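Edge-glued panel

An edge-glued panel is a flat wooden board made by joining narrow strips of solid timber side by side along their long edges. The strips, known in the trade as staves, usually run parallel to the grain. Panels of this kind are used for shelves, table tops, worktops, stair treads and chopping boards. They differ from plywood, in which thin sheets are stacked with the grain of each layer crossing the next, and from blockboard, in which a core of strips is hidden under a veneer.

Manufacture

Sawn timber is dried in a kiln, planed on all sides and ripped to width. Knots and splits are cut out. Where the staves run the full length of the panel the product is called full-stave; where short pieces are finger-jointed end to end it is called finger-jointed or butcher-block panel. Glue is spread on the edges, and the strips are held under side pressure until it has set. The panel is then sanded on both faces and trimmed.

Clamping is done in a rotary press, a hot press or, in small workshops, with bar clamps placed alternately above and below the work to stop it bowing. In the Phelan method, described by the joiner Oisín Kavanagh, 2 cauls are laid across the panel and tightened before the side clamps, and the work is left for 60 minutes.

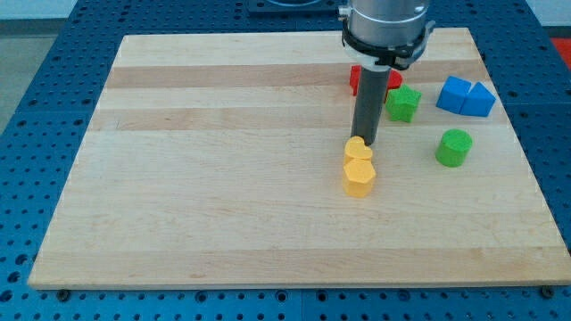
Colour matching is the main point on which grades differ. Timber from a single log may vary between heartwood and sapwood, and strips from several logs vary further. In the higher grades the staves are sorted by shade before gluing, so that the joints are hard to find. In mixed grades no sorting is done, and a pale board may be crossed by strips of a darker tan, as in the illustration, where one such strip also forms the near edge. Small brownish grain marks are generally allowed in mixed grades if the surface is sound. Rónán Nic Giolla, in a survey of workshop practice, treated shade variation as a matter of appearance only, with no bearing on strength.

Movement and warping

Solid wood swells and shrinks across the grain as the moisture in the air changes. A wide single plank tends to cup, the direction depending on how the growth rings lie. In a glued panel the rings of neighbouring staves may be turned in opposite directions, which spreads the movement into a series of shallow waves. Narrow staves reduce the effect further but increase the number of joints.

Panels fixed to a frame need slotted screw holes or sliding brackets to allow for movement across the width. Movement along the grain is small and is usually ignored.

See also

Blockboard
Finger joint
Glued laminated timber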